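How Do You Teach a Robot to Open a Microwave?

Kids' science page – Waltgate Learning Lab

You push the button. Pop! The door swings open. Took you one second, maybe less. You didn't even think about it.

Robots have a hard time with this. Really hard. A door button is small. Push too low, nothing. Push too softly, nothing. Push too hard and the whole oven slides back across the table.

So how does a robot learn? One way is copying. Scientists call it "imitation learning". Big words, easy idea. A person moves the robot's arms by remote control and does the job the right way. The robot's computer saves everything – what the camera saw, how the arms moved, when the grippers opened and shut. Then the person does it again. And again. And again...

Each try is called a demonstration, or demo for short. At the Netisgate lab the team made 400 of them. That took 11 days. Lots of snack breaks.
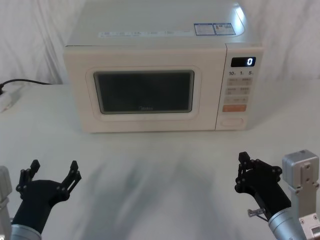

Two arms, one microwave. Find the oval button at the bottom of the control panel – that's the one that lets the door go.

After that comes the training. The computer looks at all the demos, over and over, and hunts for patterns. When the picture looks like this, the arm should move like that. Kind of like how you learned to tie your shoes by watching someones hands. Only you didn't need 400 tries. (Did you?)

Then the test. No person on the controls now. The robot has to look and decide for itself.

The first robot brain they tried was called Brorkico. It got 14 tries. It opened the door on 6 of them. Not great! Mostly it pushed next to the button, just a tiny bit off. Close, but a door doesn't care about close.

What was wrong? The team went back and checked the demos. In nearly all of them the microwave was sitting in the same exact spot. So the robot had learned "reach over there" and not "find the button". Move the oven a little and it was lost.

The fix was pretty simple. More demos, but slide the oven around first. A bit left, a bit right, turned a little. The new version is called Strickland and it gets its turn at the test in September. Same rules, same number of tries. We'll put the score up on this page.

Try it at home!

Get a friend and a box with a lid. Close your eyes. Your friend tells you how to move your hand – left, up, stop, push – untill you get the lid open. Now your friend moves the box. Try the exact same moves again, no new directions. Did it work?

Words to know

Gripper: the robot's "hand". Has fingers that open and close.
Demo: one time through the job, done by a person and saved.
Training: when the computer studys the demos to find patterns.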